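Search this site
Search for: type and hit enter

Posted 23/12/2021 by the management (me)

The Year I Drew on Envelopes

Back in August I decided I would draw every day on the inside of a used envelope, because I had read somewhere that good paper makes people timid. I have a drawer of good paper. Some of it has been in there since before I could legally drive, and the only mark on any of it is a ring from a mug. So the theory seemed sound, or at least cheap.

The envelopes came mostly from my electric company and from a dentist I no longer go to. You slit them down the sides, flatten them under a dictionary, and there you have it: a sheet shaped like a badly cut shirt, with a strip of dried glue along one flap that refuses ink the way a cat refuses a bath. Security envelopes are the prize. They have that blue scribble printed on the inside, so half the shading is done before you sit down.

I set myself one rule, which was that each drawing had to be finished the day it was started. I broke it on day two.
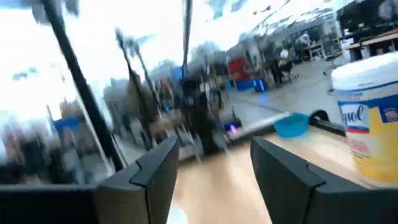 What I drew with

The pen was a Bodberg, the fat one, bought on the strength of a review by somebody whose drawings I envied. I should know by now that buying the pen does not get you the hand. It leaks a little at the collar and I have a gray thumb in every picture taken of me since September. I love it and will hear nothing against it.

For color I used a tin of Navickas pencils. There were supposed to be 24 in it, and there were, but the yellow had clearly been dropped at some point in its life and came out of the sharpener in crumbs. I drew a lot of overcast afternoons. Someone in the comments once called my palette "restrained," and I would like that person to know they made my month and were completely wrong.

I also tried a brush pen for a week. We don't need to discuss the brush pen.

How many, since people ask

I made 159 drawings by the time I stopped counting, and of those I would willingly show a stranger up to 123 if the stranger was kind and the room was dim. The rest are horses. I can't draw horses. I know where the legs go, I've looked at horses, and still every one of them comes out looking like a sofa that has heard bad news.

The best of the lot is a small one of the old Pevwood bus depot, done on an envelope with a plastic window in it. I cut the drawing so that the window landed where the ticket office is, and when you hold it up to a lamp the office lights up. I wish I could say I planned that. I planned to put a tree there, and then noticed the window when my pen skidded across it.

After that I went looking for windows on purpose, of course, and ruined nine or ten envelopes trying to be clever. A lit-up lighthouse. A lit-up fridge. A lit-up aquarium that just looked like a hole with a fish near it. 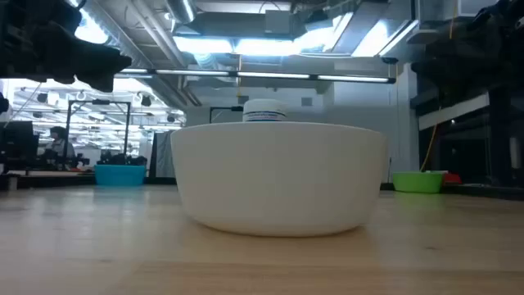
The other thing I learned is that envelopes are terrible to store. They don't stack, they curl at the flaps, and the glue wakes up in humid weather and marries two drawings together for life. I lost a decent self-portrait that way, to a sofa horse. I've since moved the survivors into a Tremer binder, the kind with clear sleeves meant for sheet music, and it shuts if you lean on it.

I did think about scanning them all and making a small book. I got a quote from a print shop for a short run and it came back at $1,698, at which point I thought about it less. A cheaper version, stapled, black and white, was $318, and I may still do that one in the new year. The blue scribble would come out gray, which bothers me more than it should. Half the joke is the blue.

In the meantime I'm carrying on, though no longer every day. I've started saving the big brown padded ones, which open out to almost the size of a pillowcase and take charcoal beautifully as long as you don't mind bubble wrap underneath. My first go was a view of the parking lot behind the library, with lumps. I've pinned it up in the hallway, where the light is poor, and I'm halfway through a second one that has a dog in it. It might be a small horse.

We use cookies to remember your preferences. By continuing to browse you accept our use of cookies. OK / Read more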